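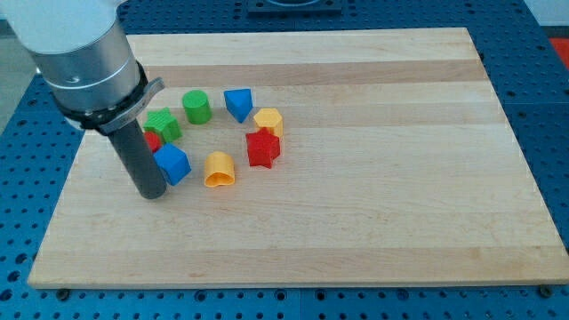 Maple board on a pegboard bench top, with shape blocks in a loose ring.

Looking after a striped wooden board

A board made of glued strips is steadier than one cut from a single wide plank, but it still needs some care. The bands of pale and darker wood take up moisture at slightly different rates, so a board left wet on one side will cup.

Washing
Wipe with a cloth wrung out in warm water and a drop of washing-up liquid. Do the back as well as the front. Stand the board on its long edge to dry and leave it until morning. Never soak it or put it in the dishwasher.

Marks from plastic toys and blocks
Coloured plastic can leave a faint smear when it is dragged across bare wood. Rub along the grain with a soft pencil eraser first. If the mark stays, use a little bicarbonate of soda on a damp cloth, then wipe clean. Sandpaper is the last resort, and should be fine.

Oiling
Food-safe mineral oil is enough. Put on a thin coat, leave it for 2 hours and buff off whatever is left. A new board wants a coat every Saturday for the first month, and after that whenever it looks dry.

Keeping a board still on a pegboard table
Small fasteners set in the holes close to the front corners stop it creeping towards you. Leave a hair's gap for the wood to move in damp weather. On a plain table, use a strip of non-slip matting cut a little smaller than the board.

Cleaning shape blocks
Stars and other ridged shapes hold dirt in the grooves. Wash them in a bowl of warm soapy water with an old toothbrush, rinse and dry on a towel. Cylinders and prisms only need a wipe. Check that everything is dry before it goes back on the wood.

Storing the blocks
A lidded tub is better than a bag, as the points of the stars wear through thin cloth. We use a Mumo tub in the cupboard under the bench. Sort by shape if small children use the set, and by colour if you only want it to look tidy.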